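Dilek Erdem
small parts, big table – a thread
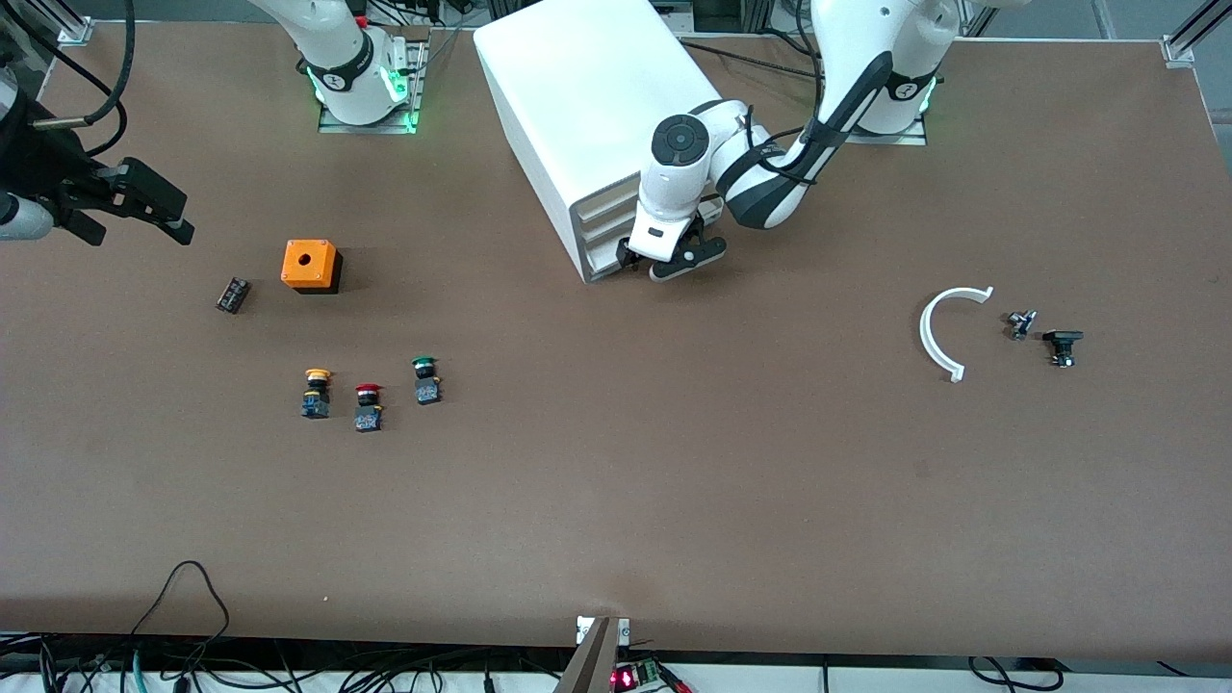 Two clusters of little electrical parts, one left, one right. Sorting season!

1/ OK so I have finally started sorting the small electrical parts and I'm enjoying it so much more than I expected to. I've been putting this off since March. If you have a drawer at home where connectors go to vanish, this thread is for you.

2/ First thing: surface. I used to do this on a corner of my desk with a mug and a keyboard in the way, and it was miserable. A big brown table with a matte top is a dream. Small stuff shows up on it, and you get no glare in your eyes at 9 in the evening.

3/ Second thing: keep two areas and leave a wide gap between them. Mine are "know what it is" and "need to look it up." When I started, the second one was embarrassing. It's shrinking, slowly.

4/ The count, for those who asked (hi Nelelcombe people!): 582 parts logged so far. The whole Vemmont lot is supposed to be 2,000, so we have a ways to go. I was hoping for 300 by now, so I'm thrilled.

5/ Please don't tip the whole bag out at once. I did that with the Lutach bag last year and spent the evening on my knees with a flashlight. A handful at a time, finish the handful, then get the next one.

6/ Labels! Write the label BEFORE you fill the bag. Pen on a full bag of lumpy parts is unreadable, and I have the unreadable bags to prove it. Painter's tape and a fine marker work great and peel off clean when you change your mind (you will change your mind).

7/ Someone asked whether I group by size or by type. Type first, always. Then size inside the type. I tried it the other way for one whole evening and ended up with a bag called "medium," which told me nothing a week later.

8/ Big boxy things can stay on the table if they're heavy and you don't feel like moving them. Just push them toward the far side and work in front. I have wasted so much time clearing a table to perfection and then being too tired to sort.

9/ Oh, and the Ndung'u spreadsheet is so good for this – one row per bag, a column for where it lives, a column for "how sure am I." That last column has saved me a lot of squinting. I'll share a blank copy if people want it.

10/ Next up is the look-it-up pile. If you're good at identifying tiny connectors with no markings on them, my replies are open and I will be so happy to see you there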